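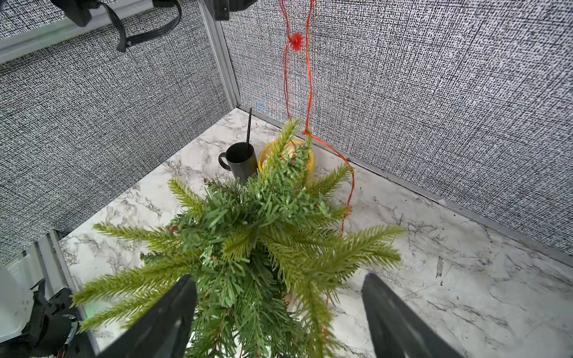

Wrist cam or fixed cam for soft stuff? (Livareck fingers vs the Grakport ones)

arnar_h
February 9, 2024
Trying to pick between two sets of fingers before March. Livareck are the flat black ones, fitted now, Grakport are the padded ones still in the box. Test piece is the fake pine. Horrible thing to grip, needles everywhere, and from the wrist you can't really tell where the fingers stop and the plant starts. Did 60 grabs with the flat ones, 28 clean. Anyone done better on bushy things?
- Arnar Hviid

badholm_bits
28 out of 60 isn't bad for flat fingers on that. You're low on the plant which is right imo. Higher up you'd just be squashing needles. What force?

arnar_h
Default. Havent touched it.

tinpot
Well there's your problem. Turn it down, then go again. Default is set for boxes.

kettlehead
Disagree with tinpot. Less force on springy stuff and it just slides out. I'd swap to the padded ones first, leave force alone, change one thing at a time.

tinpot
Padded ones snag. Had needles stuck in the foam for a week.

badholm_bits
Also the camera - dark fingers, dark green sprigs, no wonder you can't see the edge. Bit of pale tape on the tips? Cheap fix.

arnar_h
Tape is a good shout. Won't that slip though

badholm_bits
Back of the fingers, not the gripping side.

kettlehead
Or a second camera up on the rail looking down. Wrist view alone is a pain once the plant fills it, you lose the mug and bowl behind.

tinpot
And that red string, if it's in your training runs. Thin dangly things confuse mine no end. Take it down for the grip test.

arnar_h
String stays, the next task is hanging it on the tree. But ok, can do a run without. Plan: same force, padded fingers, 60 more. Then tape. Then force down if its still rubbish.

kettlehead
Post both numbers pls, even if they're bad

tinpot
Still say force first.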